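Kapitel 4: Ihr Trockenstrauß zieht ein

Schön, dass Sie so weit gekommen sind! Die Blüten aus Ihrem Set Skurnora sind ausgepackt, das Seidenpapier liegt hoffentlich schon im Altpapier, und nun beginnt der Teil, auf den sich die meisten freuen. Nehmen Sie sich ruhig eine Stunde Zeit, kochen Sie sich einen Tee und stellen Sie ihn (aus Erfahrung gesprochen) weit weg von den Stielen ab.

4.1 Stiele vorbereiten

1. Legen Sie alle Stiele nebeneinander auf eine helle Unterlage und sortieren Sie sie grob nach Länge.
2. Biegen Sie die Drahtstiele der Kunstblumen vorsichtig gerade. Echte Trockenstiele bitte niemals biegen, sie brechen sofort.
3. Bündeln Sie dünne, verzweigte Stiele locker und fassen Sie sie immer im unteren Drittel an.
4. Kürzen Sie erst ganz zum Schluss, und dann lieber zweimal ein kleines Stück als einmal ein großes.

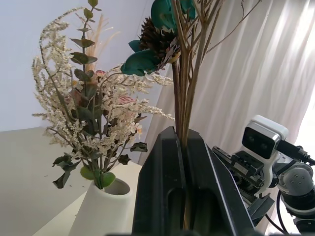

Abb. 7: Braune Trockenstiele mit großer Kunstblüte, daneben eine weiße Keramikvase mit Strauß

Hinweis: Ein paar lose Schüppchen und Krümel gehören bei getrockneten Pflanzen einfach dazu. Mit einem weichen Pinsel sind sie schnell beseitigt, und dem Strauß schadet es überhaupt nicht.

VORSICHT: Zum Kürzen der Drahtstiele einen Seitenschneider verwenden, keine Haushaltsschere! Abgeschnittene Enden sind spitz. Halten Sie Kinder und Haustiere fern, bis alles weggeräumt ist.

4.2 Die Vase wählen und beschweren

Der Strauß darf gern eineinhalbmal so hoch sein wie das Gefäß, beim Modell Bastano auch etwas höher. Trockenblumen wiegen allerdings fast nichts, und eine leichte Vase kippt schon, wenn jemand schwungvoll das Fenster öffnet.

1. Wischen Sie die Vase innen aus und lassen Sie sie vollständig trocknen.
2. Füllen Sie 300 g Quarzsand ein. Bei engem Hals hilft ein Trichter aus Backpapier.
3. Setzen Sie die drei längsten Stiele zuerst, leicht versetzt, und drehen Sie die Vase nach jedem Stiel ein Stückchen weiter.
4. Füllen Sie mit den übrigen Stielen auf. Die Vase Bastano fasst bis zu 16 Stiele, danach wird es eng am Rand. 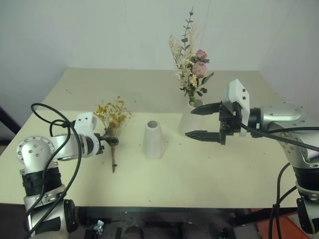

Sang Diệp

Wenn Sie zwei Vasen zusammenstellen möchten, nehmen Sie am besten eine schlanke und eine breitere in derselben Farbe. Eine davon darf übrigens sehr gern leer bleiben! Das wirkt ruhig, und im December findet sich bestimmt ein Tannenzweig dafür.

4.3 Standort und Pflege

Trockenblumen mögen es hell, aber ohne pralle Sonne, sonst verblassen die Farben. Badezimmer und Fensterbänke über der Heizung sind leider ungeeignet. Entstauben Sie den Strauß alle paar Wochen mit dem Föhn auf kalter, niedrigster Stufe und mit einer guten Armlänge Abstand.

ACHTUNG: Niemals Wasser einfüllen und keine Kerzen in der Nähe aufstellen. Getrocknete Pflanzenteile brennen sehr leicht.

Fehlt ein Stiel oder ist einer auf dem Transportweg gebrochen, schreiben Sie uns bitte unter Angabe der Teilenummer 193. Den Ersatz legen wir Ihnen kostenlos in den Briefkasten. Wie Sie den Strauß über den Sommer einlagern, lesen Sie in Kapitel 5.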